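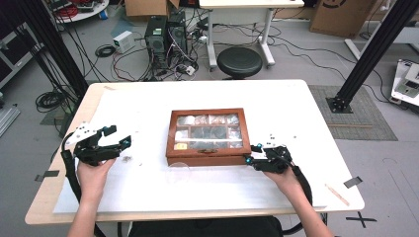 I inherited my great-uncle's rocks in June and I have no idea how to catalog them without wrecking whatever system he had. There are 121 of them, mostly picked up on road trips, and his notes are in two spiral notebooks that don't agree with each other. Some are in nice cases like the wooden one with the glass lid and the little compartments, where you get gray, tan and white pieces all sitting near each other and a small yellow label in the lower left one. The rest are in coffee cans! The notebooks use numbers up to 600, so either he skipped a lot or he gave a bunch away. Do I keep his numbers or start fresh from 1? And can I write on the rocks themselves? I don't want to make a mess of this, he was really fond of them.

Posted by clarkevton_kate, 23 October 2018

Home Browse Topics Hobbies Collecting Ask Log In

Ho-yin Yeh
Keep his numbers, please please please. I went through the same thing with my dad's minerals and I renumbered everything the first weekend, and then I found a shoebox of letters that all said stuff like "traded no. 70 for the green one" and I had no clue what any of it meant anymore. If you want your own numbers too, put a letter in front so you can tell them apart, and make a column for the old number in your spreadsheet. Leave it blank if there isn't one, don't guess.

For writing on rocks, the usual way is a tiny dab of clear acrylic on the dullest side, let it dry, write the number on that with a fine archival pen, then another thin coat over it. Don't do it on anything crumbly or anything with nice crystals all over. Those get a paper slip in the compartment with them. And leave the labels he made right where they are until you've taken a picture of each case from straight above, lid open, with the notebook page next to it. I didn't do that either, lol.

Oh, and when the two notebooks disagree, type in both versions. You can sort out who's right later (I'm still sorting mine, six years on).

rockhound_jinoven
Start over. Gaps in numbers drive me nuts. Just buy a case with a clasp so the lid stays shut and you're good.

Patty M.
I'm going to side with Ho-yin on the numbers. One thing to add: get them out of the coffee cans first, before you do any cataloging at all. They knock against each other every time you move the can and the soft ones get chewed up. Egg cartons are fine for now. If a rock came wrapped in newspaper, save the scrap, the date on it can tell you which trip it was. Our club in Kitberg has a swap table and you'd be surprised how many people would help you put names to the mystery ones for free.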